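Feseteck Home Forum > Kitchen > Cleaning and Surfaces

Thread: White tabletop, how do you keep it looking decent?

galtgate_mom
We replaced our old dining table with a plain white one in December. I like how it looks, but every speck shows. I wipe it after each meal and by the next morning there is always something on it again. Right now I use warm water and a drop of dish soap. Is there anything better, or is this just what a white table is like?

porchlight417
It's what a white table is like. Mine is 9 years old and still fine. Soap and water, then a dry cloth. The dry cloth matters more than the soap. If you let it air dry you get streaks, and then it looks dirty when it's clean.

tinroof
I would skip the soap for everyday wiping. It builds up a film and the film holds dust. Plain water on a microfiber cloth, soap once a week.

porchlight417
Never had a film in 9 years. Rinse the cloth and you won't get one.

tinroof
Depends on the water where you live. We're in Flestitz and the water is hard. I got a film.

galtgate_mom
We have hard water too, so maybe that's part of it. What about small dark spots? I have one that doesn't come up with the cloth. It could be a burn or a bit of ink.

m_dunmore
Try a little baking soda on a damp finger first. Rub lightly for a few seconds and wipe. If it doesn't move, let it dry and look at it in daylight. If it's a chip in the surface, no cleaner is going to help and you'll only dull the area next to it.

tinroof
Melamine sponge. Takes ten seconds.

m_dunmore
Please don't start with that one. It's a fine abrasive. On a glossy top it leaves a dull patch and you will see that patch every time the light hits it. I did this to a counter in my last apartment.

tinroof
On a matte top it makes no difference. She didn't say glossy.

galtgate_mom
It's smooth but not very shiny. I'll try the baking soda first.

One more question. My kids use the same table for blocks and snacks. Do you put down a mat, or just leave it bare?

villalobos_kitchen
Bare. Crumbs get under a mat and then you have two things to clean. What helped us was keeping very little on the table. One bowl, and whatever the kids are using, and everything else goes on the shelf. Then wiping takes a minute.

porchlight417
I'd use a mat for paint and markers. Otherwise bare. Soft blocks won't hurt it.

m_dunmore
Check the bottoms of your bowls too. Unglazed stoneware can leave gray lines on white. I put felt dots under mine.

villalobos_kitchen
Agree on the felt dots, but they come off in the dishwasher. I just lift the bowl and don't slide it. Our table with the gray bowl and one green block on it, so about as full as it gets: 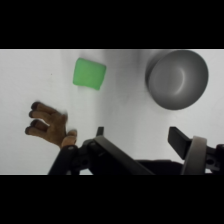
Thread: Best way to store dish towels in a narrow drawer

flourbin291
The drawer is 7 inches wide. Folding them flat wastes half the space. I've started rolling them, but they come undone when I pull one out. Does anyone use a divider for this?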